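Kitchen Tips From the Nesell Open Day

We spent a morning in March at the Nesell open day in Pollomside, where robot arms were put to work on kitchen chores. A few of their habits are worth copying at home.

Clear the counter before you sort lids. The arms get one piece at a time on a plain surface.

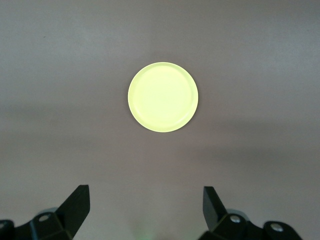 A pale yellow-green disc on the gray surface, with the gripper fingers open wider than the disc.

Flat lids are hard to pick up. Slide them to the counter edge and grip from both sides.

Store lids upright, 2 or 3 to a slot.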